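Food & Drink
Last updated: 2021-11-24

Nivville's takeout container plan is short on numbers, restaurants say

Nivville wants its restaurants to give up throwaway takeout boxes and join a deposit program it says will pay for itself within a year. The people who would have to run it are still waiting to see the math.

Under the plan, set to start in December, diners would pay a small deposit on each reusable container and get it back when they return the box to any shop that takes part. The city has hired a firm called Zullero to supply the containers, pick them up and wash them. Each shop pays $198 a month to be included.

City program manager Suryani Ginting said a summer trial in the Ramholm district showed the idea works. Shops there handed out 800 containers over the course of the trial, and 645 came back.

"That is a strong result for something people had never tried before," Ginting said.

It is also a result that leaves 155 boxes missing. Zullero would not say what each one costs to replace, and the contract posted on the city's website has that page blacked out. Ginting said the price is "commercially sensitive" and that losses should fall as people get used to the program. She did not say by how much, or what happens to the monthly fee if they don't.

Joon-young Min, who owns Ma, a noodle shop in Ramholm, took part in the trial and has not signed up again. He said the containers held up well enough, but the pickups were late often enough that he ended up washing the boxes himself in the back sink.

"They told me it would save me work," Min said. "I had stacks of somebody else's boxes in my kitchen on a Friday night. Then they want almost $200 a month for it?"

Not every owner feels that way. Ah-rin Son, whose lunch counter is two blocks over, said her regulars liked the boxes and she has already paid her first month. Even so, she said she would like to know why the city picked one supplier without asking for other bids.

That question has been asked before. Council member Jae-in So raised it at a meeting last month and was told the contract fell under a rule for small pilot programs. The program is no longer a pilot — the city hopes to have 700 restaurants on board — but no new bids have been sought.

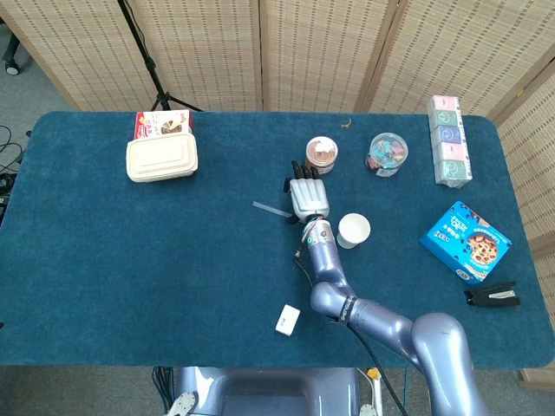 A rectangular food container with a ribbed lid.

The claim about trash is shaky too. The city's flyer says the plan will "sharply cut" takeout waste, yet nobody weighed the trash in Ramholm before or after the trial. Ginting said the estimate came from Zullero.

Ha-neul Yeon, who heads a local tenants' group that supports cutting waste, said the deposit could also sting for families who order several meals at once and live far from a return point. The city has not published a map of where those will be.

The council is due to get a progress report in the spring. Shops that join before then will be locked in for a full year.

Filed under: Local Business, Restaurants, Waste
14 comments | 37 shares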